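Sutetti Craft Notes
Search this site Enter keyword Go

How to make a small play pizza from air-dry clay

My daughter asked for a pizza for her toy kitchen, and the ones in the store were either too thin or came in a big box with many other foods we did not need. I decided to make one myself. The first one was not very good, the second was better, and now I have a method which I can explain. You do not need to be an artist. If you can make a cookie, you can make this.

I wrote this page first as a letter to my friend Nandi Mabuza, who wanted to do it with her class. She sent me back many questions, so I have put the answers into the steps.

What you need

- Air-dry clay, white. I use the one from Pevico, but any soft kind is fine.
- Acrylic paint: yellow, red, brown and orange.
- Clear varnish, glossy, water based.
- A small rolling pin or a smooth glass jar.
- A round cutter, or the lid of a jar.
- A little cup with water.
- Two brushes, one wide and one thin.
- Baking paper to protect the table.

Step 1. Make the base

Take a piece of clay and press it in your hands until it is soft. Roll it on the baking paper and cut one circle. Do not make it too thin. My first pizza was thin like paper, and in drying the edges went up and it looked like a soup plate. The base should be as thick as your little finger.

Step 2. Make the crust

Roll a long snake of clay, thicker than you think is right. Wet the edge of the base with your finger and put the snake around it. Press the inside of the snake down to the base with the back of a spoon, so there is no gap between them. Leave the top round.

Now please do not make it smooth. I spent a long time on my first crust to make it perfect, and the result looked like a car tire. Real bread has bumps. Push it a little here and there with your thumb, and stop before it becomes too much.

Step 3. Add the cheese

The cheese is a separate layer. Make a flat round piece which fits inside the crust, a little bit high in the center, and attach it with water. I like when the cheese is raised and does not lie deep in the hole. It is easier to paint, and small fingers can feel where the cheese begins.

Step 4. The pepperoni

For a small pizza, three slices are enough. I tried with 5 and the cheese almost disappeared. Make three balls of the same size, press each one softly with your thumb and round the edges. They should be like buttons. Do not glue them yet! It is much easier to paint them when they are separate.

Step 5. Drying

Leave all the pieces on clean baking paper in a place without sun. After 2 days turn the pizza over, so the bottom can also dry. I made mine in March, when our house is cold, and I waited 7 days in total before painting. If the clay still feels cool on your cheek, it is not ready. Do not put it near the heater. Mudassar Rizvi, who has the workshop beside mine in Tadlow, put his on top of the heater and it opened in the middle with a big crack.

Step 6. Painting

Start with the crust. Mix orange with a small amount of brown and paint the whole ring, also the outside. I do not put varnish on this part, I want it to stay matte as bread. The cheese gets yellow, 2 coats, and let the first coat dry before you begin the second. Use the thin brush where the cheese meets the crust.

Paint the pepperoni red on all sides. When the red is dry, give every slice the glossy varnish. The shine makes them look a little oily, like the real ones, and it makes a nice difference with the crust.

Step 7. Put it together

Before you use glue, put the slices on the cheese and move them until you like it. I prefer them close together, in the form of a triangle. When they are far from each other the pizza looks poor, as if somebody was saving money on the topping.

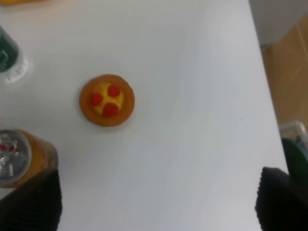 Toy pizza with three pepperoni slices on a white table.

When you are happy with the places, lift one slice, put a drop of strong glue under it, and press while you count slowly. Then do the next. Do not lift all of them together or you will forget how they were. Leave the pizza alone until the next morning.

Some problems and what to do

The crust comes off. You used too little water, or the clay was already dry when you joined it. Mix some clay with water until it is like yogurt, fill the gap with this, and let it dry again.

The yellow looks gray. The brush was not clean from the brown. Wash it, wait, and paint one more coat.

Fingerprints on the pepperoni. You can remove them with very fine sandpaper before painting. After painting it is difficult, and I would make a new slice.

The varnish is sticky. It was too thick. Leave it for some more days in a dry room. Mine became good after a long wait, although I had already lost hope.

About safety

This toy is for children who do not put things in their mouth anymore. The slices are small and with enough force they can come off. The clay also does not like water, so do not wash the pizza in the sink. Clean it with a cloth which is only a little damp.

If you want to make a bigger set, the same steps work for a small pie or a tart with fruits. Nandi made one with green olives and I must say her olives are better than mine. I will add her instructions for them when she has written them down.

Contact: Ghumman & Rizvi Workshops, Tadlow | Copyright Sutetti Craft Notes | Back to top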